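Speaker Notes: Building and Rehearsing a Kitchen Arm in a Shared Workshop
Oromell Community Workshop, spring program, evening session

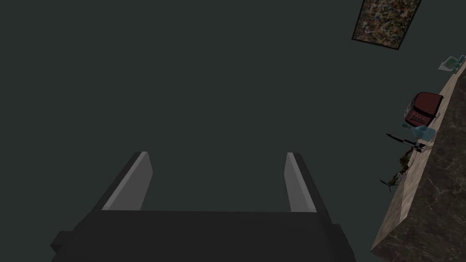 Slide 1. Simulated kitchen, view from behind the open gripper. Counter and toaster at right.

Opening

Welcome the audience and give the running order. The talk covers the mechanical build, the simulated kitchen, and the rules for operating the arm in a shared room. Questions are taken after the second part and again at the close. The workshop must be cleared by 9:30 p.m.

State at the outset that the project is a member project. It was built on the benches at Oromell with the tools available to every member, and the drawings are kept in the project cabinet for anyone who wishes to copy them.

Leave slide 1 up during the introduction. Point out that the fingers are open and that there is nothing between them. The arm begins every rehearsal in this state. Mention the knife, which extends past the edge of the counter. Most of the discussion in the second part concerns objects placed in that manner.

Part one: the build

The arm is a Gundach kit, bought secondhand and without its original gripper. The replacement gripper was made in the workshop. Its two fingers are driven by a single motor and open to a maximum of 109 millimeters. The first set of fingers was printed and bent under load. The second set was cut from sheet stock and has remained in service.

Pause here and pass the two sets of fingers around. Ask that they be returned to the front table before the break.

The mounting plate required the most time. The kit assumes a bench that does not move, and the benches at Oromell are on casters. The plate is now bolted to a frame that stands on the floor by itself. Members who intend to build a similar arm should settle the question of mounting before ordering any other part.

Wiring follows the diagram in the handout. The diagram has one error: the two limit switch leads are shown reversed at the connector. A corrected sheet will be placed in the cabinet in April.

Total working time on the mechanical build was 105 hours. This figure does not include the first set of fingers.

Part two: the simulated kitchen

Return to slide 1. The simulation was set up on the workshop computer using the Halonen package, with a room model that includes a marble counter and a number of small household objects. The arm is intended for light kitchen tasks, and a marble counter is not something the workshop can supply.

Explain the viewpoint. It sits directly behind the gripper and slightly above it. New operators find this view difficult at first. The palm fills much of the lower part of the picture, and the distance to the counter is hard to judge. Recommend that operators practice from this position until the approach is reliable, and only then open a second view.

The rehearsal plan consists of 100 attempts on each object. At the time of writing, the toaster series is complete and the knife series has reached 38. Results should be read out from the log sheet on the evening, as the numbers will have changed.

Points to raise on results:

The toaster was included as an obstacle and is not to be lifted. Contact with it counts as a failed attempt.

Translucent objects are treated separately. They are harder for the operator to place in the view, and the series on the blue object below the toaster has been postponed until the lighting settings are agreed.

Objects that overhang the counter may be approached from the open side. The group has not settled whether this should be permitted in the written procedure. Invite comment from the audience.

Take questions. Allow ten minutes.

Part three: operation in a shared room

Read the following rules in full. They have been adopted for the machine area and apply to all members.

The arm is powered only when a trained operator is present. The stop button is tested before each session. No real blade is to be placed within reach of the arm; a blunt wooden substitute is stored with the fingers. The floor area marked in tape is kept clear while the arm is energized. Any fault is entered in the machine book before the operator leaves the building.

Note that the Tornolholm workshop has asked to use the same rules for its own build. A copy has been sent, and its remarks on the stop button test are expected before the next session.

Closing

Remind members that operator training is by sign-up at the front desk, two places per session. Training begins with the simulation. Bench time follows once the operator has completed a full series on one object.

Collect both sets of fingers. Switch off the projector and return the remote to the desk drawer.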